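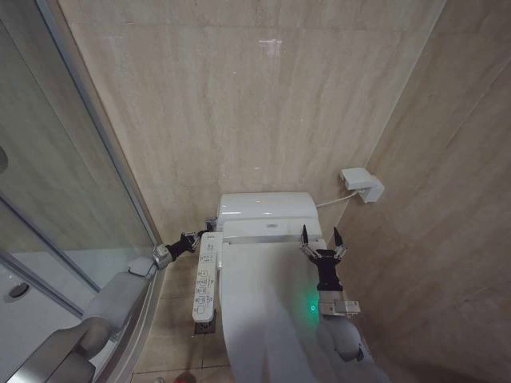
Bidet seat trips the GFCI outlet when the heater comes on

Posted in Bathrooms and Plumbing by fernis937

We moved into a house in August that came with an electric bidet. It is plugged into a GFCI outlet on the wall beside the tank. Most of the day it's fine, but in the morning the outlet clicks off within a few minutes of the seat heater starting. I reset it and it holds until evening, sometimes until the next day. With the heater turned off it never trips. Nothing else is plugged in there. The outlet is original to the house as far as I know. Is it the outlet or the seat, and how do I tell without buying both? The manual is gone.

3 replies

panganiban_h

Swap the load and see what happens. Unplug the bidet and run a hair dryer on high from that outlet for 7 minutes. If it trips, replace the outlet. If it holds, plug the bidet into a different GFCI, the kitchen if you can get a cord there. Use a heavy three-prong cord, only for the test, and keep it off the wet floor. If the bidet trips the second one too, the heater is leaking current to ground and the seat needs service. Leave it unplugged until then.

Don't put it on a regular outlet to stop the tripping. I have seen people suggest that on here and it's dangerous.

Nosell

mine did this, was the outlet. 9 bucks and it's been fine

flenetti_repairs

Agree with the first reply. A GFCI does wear out, and an old one can trip with very little leakage. Turn off the breaker and check for damp before you replace it. A slow drip at the supply hose can run along the cord and into the plug. Wipe the hose connection with a dry paper towel and look for water.

Also see what else is on that circuit. If it's the breaker in the panel going off, and the outlet is only losing power, that's an overload and a different problem. You said the outlet clicks, so I doubt it, but look at the panel next time.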